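How to put your kitchen in order when the kitchen is small

By Rafail Michailidis

When I moved to my apartment in Pargate, the kitchen had one drawer, two cabinets and a wall that did nothing. I lived with it like this for a long time. In May I finally took a free day and changed it, and later I helped two friends to do the same. These are my instructions, in the order in which I would do it again. You need one long day, or two afternoons if you get tired easily.

What you need

A screwdriver, a drill, a pencil, a level and a tape measure. A wall rail with hooks. Some boxes, masking tape and a marker. Dish soap, a sponge and several dry towels. Please eat something before you start, as you will not be able to cook until evening.

Step 1. Take everything out

Open one cabinet and take out all of its contents, also the things at the back which you forgot. Put them on the floor along the wall, on a blanket. Then go to the next cabinet. I tried once to sort while the things were still inside, and at the end of the day I had only moved them from left to right.

Wash the shelves while they are free. Leave the doors open for an hour so the wood can dry well. If the old shelf paper is sticky, warm it with a hair dryer and pull slowly from one corner.

Step 2. Decide at the table

The floor is for waiting and the table is for deciding. Bring only a few items at a time and ask yourself when you used each one last. If you can't remember, it goes in the box marked GIVE. If it is cracked, or if the coating is coming off, it goes out. Keep a wastebasket close enough that you can reach it from where you work, otherwise you will build a pile "for later" and the pile will stay until winter.

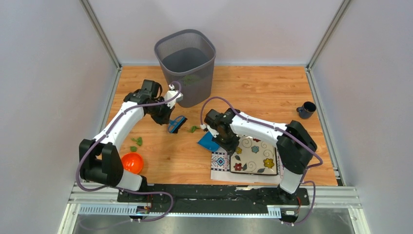

Step 3. Make groups by use

Many people make groups by material or by size. I prefer to think of what I do with my hands. Things for coffee stay together: the pot, the filters, the spoon, the sugar. Things for baking stay together too, even if the rolling pin is an uncomfortable shape. Write the name of every group on tape and stick it on the shelf where it should live. After a week you can take the tape off, or change it if you see that you made a mistake - I changed mine twice.

The group you use every morning gets the best shelf, between your waist and your eyes. Holiday dishes can go on top.

Step 4. Measure the wall

My free wall was 1,702 mm long, and I bought the long Nollstead rail for it. Measure yours at the height where the rail will be, not near the floor. Old walls are seldom straight and the difference can surprise you.

Keep the rail well away from the burners. Mine begins about 23 cm after the edge of the stove, but read first what the maker of your stove asks for. Also check that there is no pipe or cable behind the wall. If you rent, ask the owner before you drill.

Mark the holes with pencil, put the level on the marks, and look at them one more time from the door. Then drill, push in the plugs and tighten the screws by hand.

Step 5. Hang the light things first

Start with spoons, strainers and small pans, and leave the rail like this for one night. If it has not moved in the morning, add the heavier pieces. My rail is sold for 9 kg in total, so the cast iron pan stays in the cabinet.

Look at the end of each handle before you buy hooks. A long narrow hole is easy and takes almost any hook. A small round one needs a thin hook; I use the Vekness ones in steel. For a handle with no hole at all you can make a loop from strong cotton string, but it gets greasy and you should change it often.
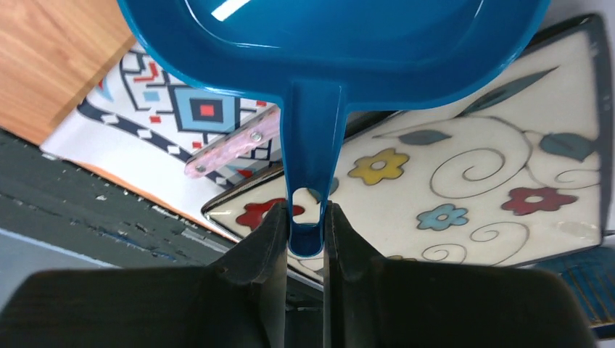

Step 6. Put the lids somewhere

Lids were my biggest problem. What worked in the end was a simple plate rack from Amaral, placed inside the lower cabinet, with the lids standing one behind another. A tension rod across a deep drawer does almost the same job and costs less.

Step 7. Take the boxes away the same day

Carry the GIVE box to the car or to the front door before you cook dinner. If it sleeps in the kitchen, you will begin to take things back from it. I rescued a fondue set this way and I still have not used it.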